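What the Lost Property Cupboard Taught Us About Labels
Speaker notes, local museums and libraries day, May

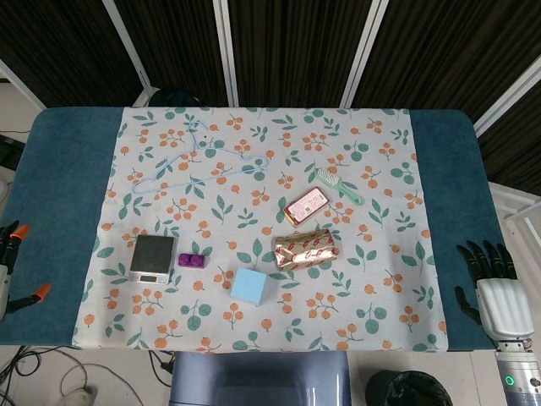
Mekdes Kahsay
Collections and Front Desk Manager, Clarholm Library and Museum

Slide 1. Opening

Say hello, thank the hosts. Check the people at the back can hear.

I run two things at Clarholm that are usually kept apart. One is the museum store, 4,000 objects, most of them given by local families. The other is the front desk, and the front desk includes lost property. For a long time I treated the second as a chore. This talk is about how the two ended up using the same labels.

Slide 2. Everyday things

Combs, hangers, little printed cards. Small household objects come in at both doors. We have a comb in the store with a number, a donor and a box. A comb handed in at the desk used to get a carrier bag and a shelf.

Ask the room: who has a lost property book? Who has read it back? Wait for hands.

Slide 3. How it used to work

A hardback book behind the desk. Date, item, initials. The entries said things like "scarf" or "glasses, black". When a caller rang to ask for black glasses we had to go and look at every pair. Items stayed until the cupboard would not shut, then went to the charity shop in one go.

In the last full year of the old book we took in nearly 400 items. Fewer than half the entries said where in the building the thing had been found.

Slide 4. The Marciniak boxes

Background for anyone who doesn't know us. The Marciniak family ran a draper's on Stuketti Street and gave us the contents of the shop when it closed. It came as 300 boxes, and the lists in them had been written by four different people over the years. One wrote "cloth, patterned" on every sheet. Another gave the pattern, the width and the shelf.

Guess whose boxes we finished first. It took us two winters to get through the others. Every "cloth, patterned" had to be unfolded.

Don't spend long here, it always runs over.

Slide 5. The label

Read it out slowly, people like to copy it down.

What it is, in one word.
Main colour.
One thing that sets it apart from another of the same.
Where it was found or where it came from.
Date in.
Who wrote this.

Six lines on a tie-on tag. We use the same tag in the store and at the desk. The third line is the one staff find hard. "Nice" is no good. "Chip on the rim" is good. If they can't think of anything they write "plain", and that does help when somebody rings.

Slide 6. The database

We use Drilten for the museum records. It was already paid for, so we added a second list in it for lost property. As of this spring there are 1,735 entries across the two years. Searching by colour is the most used search. Searching by date is hardly used, people are bad at remembering when they lost something.

If asked about cost: tags, string and a box of pencils. Pencil, never biro, on anything going into the store.

Slide 7. What went wrong

Colours. One person's green is another person's blue. We now have a paint card pinned up with 12 colour names and everybody picks from those.

Tags coming off umbrellas. Tie them to the handle, not the strap.

Phones and bank cards should never have been in the cupboard. They go in the safe and the label says only "phone" or "card". We changed this after the first month.

Slide 8. Last one

Spare tags are on the table by the door. Take some. Questions until 11.15, then coffee.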